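Review: Feselance Bench Practice Guide for Two-Arm Cells, second edition
Posted Sat 6 August by Glória Aguiar

Feselance sells its bench practice guide as a binder with a set of laminated checklists. It covers small two-arm setups of the kind used for teaching, demos and task trials, where people reach onto the same table the arms work on. I bought it in May and have used it with Zsófia Vincze on our coffee task since then. We had been working from the old Nogueira notes, a photocopy that was missing its last section when we got it.

The guide is not a standard and says so on the first page. It doesn't replace a risk assessment or the manual for your arms. What it gives you is a set of house rules you can adopt or change, with a blank line under each one for your own version. I think that is the right size for a book like this.

The first chapter is on layout. Bases go along one edge, both arms get their own side, and the middle of the table is kept for handovers. Anything the arms have to touch gets a home position, and the home position is written down. The book wants you to draw the reach of each arm on paper before you place a single object, and to mark the area where the two overlap. We skipped the drawing the first time and had to go back and do it. 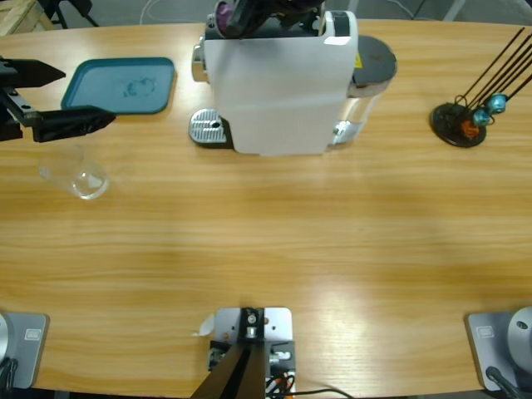

The overlap rules are the strongest part. Only one arm may be moving inside the shared area unless the task step has been run at low speed first and signed off. If an arm is waiting, it waits outside. You write the sign-off on the checklist, with initials, and if you move the machine or change the fingers the sign-off is void. Zsófia thought this was too strict for a coffee task. After a week she stopped arguing and bought more pens.

Chapter 2 is on liquids, and I have mixed feelings about it. The basic rules are fine:

Fill the tank away from the table.
Close the lid before any arm is enabled.
Keep power strips off the work surface.
Stop and wipe up a spill before the next run, however small it is.

After that the chapter gets vague. It says to use "suitable cups" and leaves it there. Clear cups can be hard to pick out in a camera view, and an operator running the arms from a screen needs to know that. One sentence would have covered it. I wrote my own on the blank line. 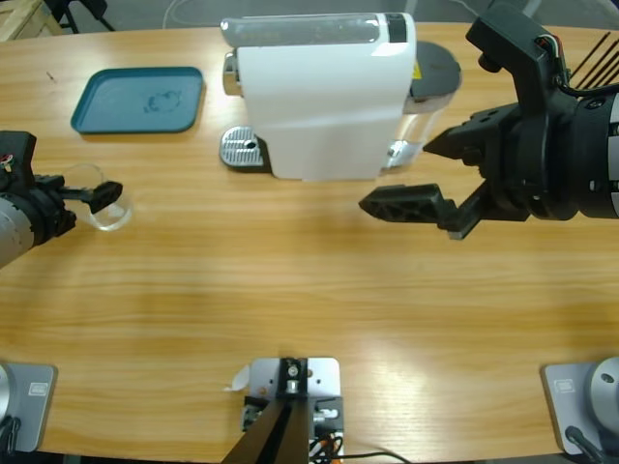 The coffee task on our table, with the left gripper at the cup and the right gripper open beside the machine.

The chapter on cables is short and good. Each cable is to be traced by hand from end to end before the first run of the day, with the arms off. Slack has to be checked at the far end of the arm's travel as well as at rest, and the guide asks for a person to stand by the stop button while you do the powered part of that check. It took us 40 minutes the first time. It goes much faster now.

Labels get 4 pages, which is too many. The idea is that every base, mount and power supply should have an ID that matches the log. I agree with that, but I didn't need a discussion of fonts.

The gripper chapter has a daily check and a weekly check. The daily one is to open and close the fingers fully, look at the pads and tips, and try the fasteners on the mount. The weekly one adds a grip test on the actual objects you use. There is also a rule I hadn't seen written down before: look through the wrist camera view with the fingers fully open and again fully closed, and write down what they hide. If the fingers cover the place where the object will be, the operator needs a second view. We now do this every time we change fingers. 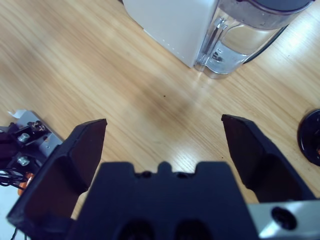 What I would change

The checklists are printed on both sides, so you can't hang one up and see all of it. The laminate takes dry marker but the marker rubs off on your sleeve, and we went back to paper copies in a folder. The index is poor. I looked for "emergency stop" and found it under "human factors."

I would also like more on hot drinks. The book treats a capsule machine the same as a tray of blocks. A person clearing the table after a run should know which parts may be hot and how long to leave them, and there is nothing on that here.

Compared with the others

The Irkgate handbook is longer and better on paperwork, but it is written for fenced cells and a lot of it won't apply to a table. Kikeck has a free checklist that is fine for a single arm. It has nothing on overlap.

Would I buy it again

Yes, for the overlap rules and the gripper chapter. If you run one arm and no liquids, get the Kikeck sheet and save your money. Zsófia has asked Feselance whether the checklists can be had as files, and I'll add their answer to this page when we get one.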